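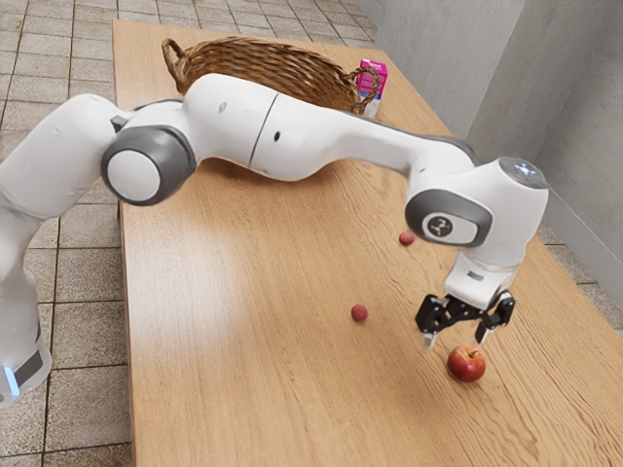

Greltotville, January 8, 2022

# What Is a Recount?

When people vote, someone has to add up the votes. Most of the time they are added up once, checked, and that is the end of it. Sometimes they are added up all over again. That is called a recount.

A recount does not mean people vote again. The same ballots are used. A ballot is the paper, or sometimes the screen, where a voter marks a choice.

## A very close vote

Last July, Greltotville held a vote on one question: Should the town buy the old Courtois building and turn it into a library?

The town has 2696 registered voters. To register means to sign up to vote, so the town knows who you are and where you live. Not everyone who is registered votes each time.

On the first count, 1137 people had voted yes. The no side had just 2 votes fewer. In Greltotville, a result that close is counted again, even if neither side asks.

Other places have other rules. In some states a recount happens by itself when the result is very close. In others, a candidate or a group of voters has to ask for it, and may have to pay for it.
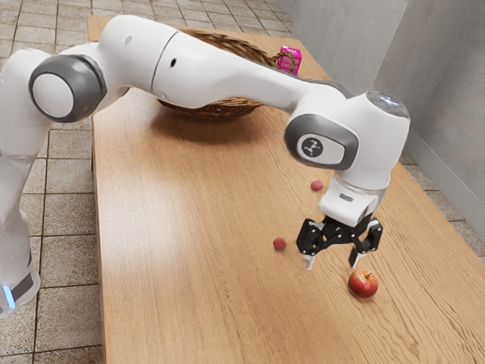
The people who run a recount are called election officials. In Greltotville the person in charge is the town clerk, Séverine Pichon. She keeps the ballots locked up after the vote, and she writes down each time the boxes are opened.

## Why would the numbers change?

Big changes are rare, but small ones do happen. A voter may circle a name when the directions say to fill in an oval. A machine might read that ballot as blank. A person looking at it can often tell what the voter meant.

Two ballots can also stick together. Or someone may copy a number wrong when adding up the totals.

Mail ballots get a careful look too. Greltotville had 635 of them in July. A mail ballot comes in an envelope that the voter signs. The signature is checked before the ballot is taken out, so the people counting don't know whose ballot it is. Your vote stays secret during a recount — just as it does the first time.

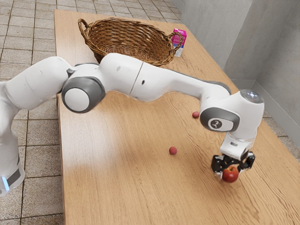
## Who gets to watch?

Each side can send people to watch. They are called observers. They may look at the ballots as they are counted, but they may not touch them. If an observer thinks a ballot was read the wrong way, he or she can say so, and the officials look at it again.

In Greltotville, both sides sent observers. The yes side won by the same 2 votes.

## Words to know

**Ballot:** what a voter marks to make a choice.

**Margin:** the difference between the two sides. In Greltotville the margin was 2 votes.

**Certify:** to say officially that a result is final. The town certifies a result after any recount is finished.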